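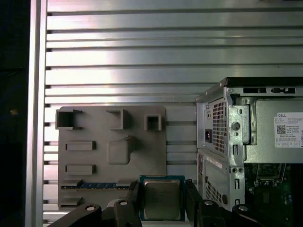

Serow wants you to believe its 50-bit driver kit is the last one you'll buy. I've heard that from Flomar as well, and I'm on my second Flomar. The kit comes in a hinged case that has to lie flat and open while you work, so it takes up more bench than the job does. If your bench is backed with slotted aluminium, like the stretch with the grey 3D-printed motherboard shape mounted on it, you'd think a tool kit could hang up there out of the way. The Serow case has no hook, no hole and no magnet on the back. A zippered pouch would have done the job for less.

Tools > Hand Tools > Drivers > Reviews

The handle is the good part. The cap spins freely, the collar locks without a fight, and the grip is thick enough that my hand didn't cramp on stubborn case screws. I wouldn't call it "surgical", which is the word on the sleeve.

The bits are a mixed bag. The Phillips ones are decent, but the small Torx sizes are a looser fit than I'd like, and the T8 had started to round over after 26 screws. Those were ordinary screws in ordinary hard drive caddies. I bought my set in February, at full price, and I wasn't gentle or rough with it. The labels are printed in dark grey on black foam, so you end up tilting the case toward a lamp to find the one you're after.

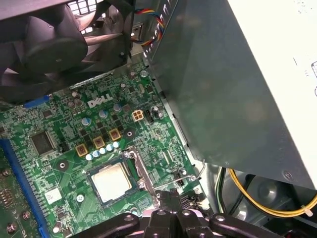

The extension shaft is the piece I expected to hate. It's longer than the one in the Halász kit and it doesn't wobble much, so you can get down past a cable bundle without scraping your knuckles. The magnet at the tip is weak, though. It'll hold a laptop screw all day, and it'll drop a chunky case screw the moment you turn your wrist. I've fished enough of those out from under a board to be fussy on this point.

Upendo Mfinanga, who has the bench next to mine at the Furthorpe repair night, likes hers more than I like mine. She does phones, mostly, and I suspect that's the whole difference.
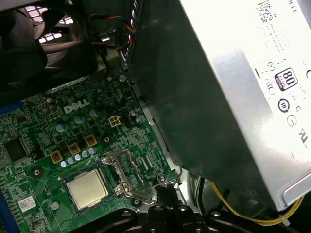

Is it worth buying if all you do is open up a desktop now and then?

Save your money. A plain number two Phillips with a long shaft will open most towers, and a hardware store will sell you a better-made one on its own. The rest of the kit will sit in the drawer.

For laptops I'd consider it on sale, if the handle suits your hand. Serow says replacement bits are coming. I asked which sizes and when, and got a link to the page I'd already read. Until they're on a shelf I'd treat a worn T8 as your problem – the warranty covers "defects" and leaves wear out.

6 out of 10, and most of that is the handle.

We use cookies to remember your settings. By continuing to browse you accept our cookie policy.

Contact | © Furthorpe Bench Notes | Back to top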